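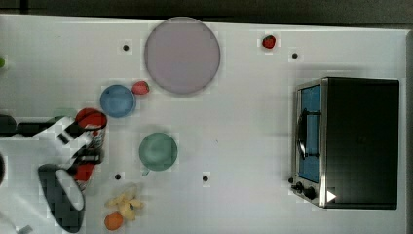 Osamu Nishimura would like it on record that item 4 was on the old checklist too, that he ticked it, and that the tick was true on the day he made it. Fine. It's on the record. The arm still opened its fingers after a protective stop and let go of a full can over the edge of the table, so item 4 now has four parts and he gets to do all of them.

TABLETOP CELL, DRASTOV KITCHEN BENCH
Inspection after gripper release fault
Done 17th November, power on, one person at the stop button throughout

What happened, for those who only read the top: on run 266 the arm tripped its own force limit near the toaster oven door. It stopped, as it should. The operator cleared the stop from the Skomel panel. The Hiner gripper took "clear" to mean "start again from the beginning," and its beginning is to open wide and find its limits. Can on floor, no feet involved.

1. Stop button reachable from the operator's chair without leaning
Pass. Someone had hung a jacket on it. The jacket has moved.

2. Stop button stops the arm
Pass, three tries. Slight coast on the wrist joint, within what we allow.

3. Stop button stops the arm during a restart
Pass on the second try. On the first try the panel was still loading and nothing was moving, so I didn't count it, although it would have been the easiest pass of the day.

4a. Gripper holds through a protective stop
Pass.

4b. Gripper holds when the stop is cleared
FAIL. Opened every time. This is the fault, and it's very consistent, which I suppose is a kind of quality.

4c. Gripper holds when the stop is cleared with startup homing switched off
Pass, can and mug both.

4d. Homing stays switched off after a power cycle
FAIL. The setting goes back to factory default without a word. Until Hiner sends a firmware fix, there is a paper tag on the panel and you have to read it.

5. Squeeze bottle, held inverted, moved at test speed
Pass with comment. No slip at 114 mm per second. Above that the bottle starts to swing and the grip monitor reports "object secure" with what I'd call unearned confidence. Speed is capped for bottles until the monitor has been looked at. 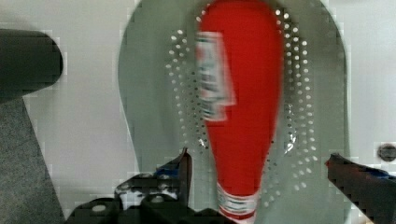 Item 5. Squeeze bottle inverted, from the wrist camera.

6. Force limit near the oven
Pass, after correction. The oven in the collision model was in last January's position. The oven on the table wasn't. The arm was planning around an appliance that had moved, then finding the real one by touch. Model updated.

7. Oven unplugged during all tests
Pass. Cord tied back, plug visible from the chair.

8. Table marks match the calibration file
Pass. If you wipe the table, use water. Whatever was used last time took part of a mark with it – I redrew it and ran the calibration again, and I'd like not to make a hobby of it.

9. Gripper pads
Pass. Minor wear. Replace at 3000 cycles even if they look all right to you.

10. Watchdog between panel and arm
FAIL, then pass. The timeout was set so long you could have made toast. Now back at the Ikeda procedure value. No idea who changed it; the log has the change under "admin," and we are all admin.

11. Fault report filled in before the cell was restarted
FAIL. It was filled in the next morning, from memory, by two people with different memories. One has the can rolling left.

RESULT
Cell may run with items 4d and 5 open, under these conditions:
– Check the homing setting after every power-up and initial the tag.
– Nothing heavier than the can. Nothing glass.
– Before clearing a stop, look in the fingers. If something is in them, lower it to the table in manual first, then clear.
– Hands stay off the bench until the panel shows idle. "Nearly idle" is a state people have described to me and the panel has no light for it.

Recheck when the firmware arrives, or sooner if it drops something else.

COMMENTS (3)

nightbench
Does 4b happen with the older fingers too? We have the same panel and I'd rather find out from you than from my foot.

Osamu Nishimura
Yes, same with the older ones. It's the controller, the fingers only do what they're told. Also, it rolled right.

pell_r
Initialed the tag. There's no room left on the tag.

7 shares

Related
Bench collision models: when to remeasure
Skomel panel: clearing a stop, step by step
Gripper pad replacement log
Who is admin? (open thread)

Drastov Bench Notes. Questions to the cell safety mailbox. Back to top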